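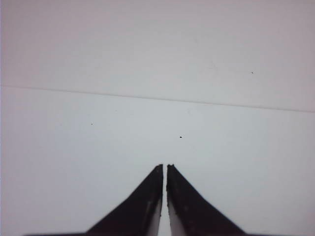

July 8, 2019

Natural dye notebook, madder bath, second round

Finally a red I want to keep! The first round gave us that brick color everyone was polite about, and I was ready to blame the root. Kinga Illés said to look at the temperature first, and she was right. I had let the pot creep up while I was winding skeins, and madder goes brown on you the moment you stop watching.

So this time I stayed with it. Root from the Gál batch, ground coarse, soaked overnight in tap water. Our water is hard, and for once that helps, the calcium does lovely things for the red. I brought it up very slowly and held it at 53 C on the small hot plate (the one with the loose dial, tape mark is accurate, please don't peel it off). Wool went in already mordanted with alum, still damp from the rinse.

After the first hour it was a shy sort of orange and I nearly lost faith. By hour two the color had gone properly warm, and at hour three I pulled the first skein and yelled loud enough that people came in from the loom room. It's a clear, deep tomato red with no brown in it at all. The Letedden wool took it best. The Zimuvlow is a superwash and drank up color so fast that it came out streaky on the outside of the skein, so next time it gets looser ties and goes into a cooler bath to start.

I left the skeins in the pot to cool. Rinsed in the evening, a little color came off in the first water and then almost nothing.

Second bath from the same root: a soft coral, really pretty, Kinga has already claimed it for her cuffs. Third bath is a peach so pale I'd call it a blush. I'm keeping a skein of each for the sample cards, with the mordant notes tied on. The cards from last year have no mordant notes and are useless, my fault.

Things to try:

Madder with a pinch of chalk in the Grerncombe rainwater, to see if I can get the same red from soft water.

An iron dip on half of the coral. Tiny amount, in the old enamel pan only, never in the steel one.

Light test. One strip taped in the south window, half covered with card, leave it through the end of July.

Also we are low on alum. There's enough for one more pound of wool if I'm careful, and I want to use it on the weld while the stalks are fresh. Yellow next, and then the overdye with indigo, I can't wait to see those greens.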